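Sorting a Supply Drawer in an Afternoon

Start by taking everything out. Put it all on a bed or a big towel so you can see what you own. The last time I did this I pulled 234 loose items from one drawer, and 51 of them were dead pens.

Test the pens and markers on scrap paper. Toss any that skip after a few strokes. Batteries go in a separate bag for recycling — not in the kitchen trash.

Next, make groups by job, such as writing, cutting, sticking and mailing. Seven groups is plenty for most homes. If a group has only one thing in it, fold it into another.
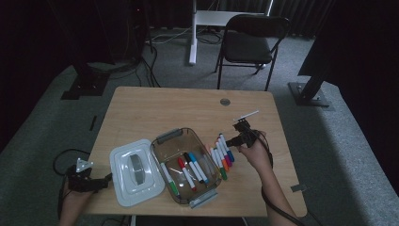
Page last changed: February

Give each group its own box. Markers fit well in a clear plastic container with a lid that latches. Measure the inside height of the drawer before you buy boxes, and leave a little room above the lids. My drawer is 74 millimeters deep inside, and the first set I bought was too tall.

Label the end of the box that faces you when the drawer is open. Masking tape and a pen will do. I used Bostus paper labels, and they peel off cleanly if you warm them with a hair dryer first.

Put the boxes you use every day at the front. Spare refills and rarely used items can go in the back or on a shelf. When a box gets hard to close, go through that one box and leave the others alone.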